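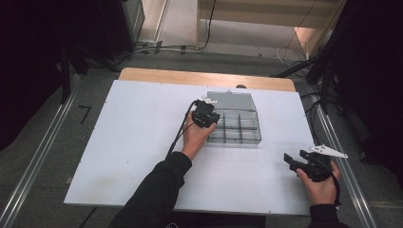 Scoring a limited-overs innings by hand needs a scoresheet, two pens of different colours and a way of keeping small items apart during play. The sheet used here is the linear type, with one row per over. Small items (spare refills, bail spigots, umpires' counters, paper clips) are best kept in a clear plastic organiser box with a flip-up lid, the kind divided by transparent partitions into two rows of compartments. Open the lid fully before the first ball and set the box on a flat white table, where the contents show up well. The scoresheet goes on the side of the writing hand.

Before the toss

Enter the competition, ground and team names in the header. Leave the batting order blank until the openers walk out, as printed team lists are often wrong. Brasthorpe's list last September had its number three and its wicketkeeper the wrong way round, and the error ran through 5 overs before Kaj Ketilsson corrected it from the other end of the ground.

Recording a ball

1. Write the outcome in the over row first: a dot for no run, a figure for runs off the bat, W for a wicket.
2. Copy the same mark to the batter's line.
3. Copy it to the bowler's box.
4. Cross off the running total.

Always work in that order. If play moves on before step 4, the over row holds the correct record and the rest can be rebuilt from it.

Extras

A wide is a cross with equal arms. Each further run taken on the wide adds a dot in one corner of the cross. A no-ball is a circle, with any runs off the bat written inside it. Byes are a triangle pointing up and leg byes a triangle pointing down. Wides and no-balls count against the bowler; byes and leg byes do not. Neither a wide nor a no-ball counts towards the six balls of the over, so the row will run long.

Checking the totals

At the fall of each wicket, add the batters' runs to the extras and compare the result with the running total. Suppose Urkberg are 112 for 4: the batters' column and the extras box must come to 112 between them. At the close, repeat the check with the bowlers' figures. Runs conceded, plus byes and leg byes, plus any penalty runs, must equal the final score.

If the two do not agree, start from the last wicket at which they did. In the Prandeck match the sheet closed at 169 and the bowling added up to 168. Yến Bùi found a single missing from the second bowler's box, entered in the over row but never copied across.

Abandoned overs

When a bowler is injured part way through an over, draw a vertical line after the last ball delivered and write the replacement's initials beside it. Each bowler is credited only with the balls bowled. The over is not a maiden for either of them, even if no run is scored.

Sign the finished sheet, have the other scorer sign it, and hand it to the umpires before leaving the ground.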